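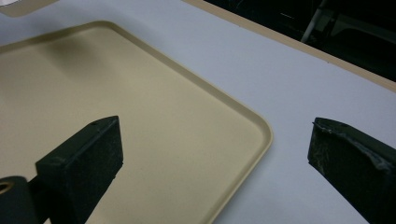 ## Tirkside Lunch Club - where we've got to

19/03/2019

Hi Gertraud,

You asked for a short one this time, so I'll try! We served 1,793 lunches over the winter, up 368 on the winter before, and most of that jump came after we moved the start to 11:30. People wanted to eat before the bus, simple as that.

### Money

Your grant has paid for the new oven, the beige serving trays and Loredana Palumbo's hours in the kitchen. We're $42 over on vegetables (leeks, mostly) and I've moved that across from the printing line - shout if that's a problem.

### What's been hard

The Maillard Street hall was closed for two weeks with a burst pipe. We ran from the library and did cold food only, and numbers dropped a lot. They did come back, but I'd like a proper backup kitchen before next winter.

### Next

- Loredana starts the soup class in October, with six places
- The hall can seat 80 and I want to try one big spring lunch
- I still owe you the signed insurance form, it's coming in the mail

Can you let me know if the second payment will land before the end of the month? The oven people want their final check.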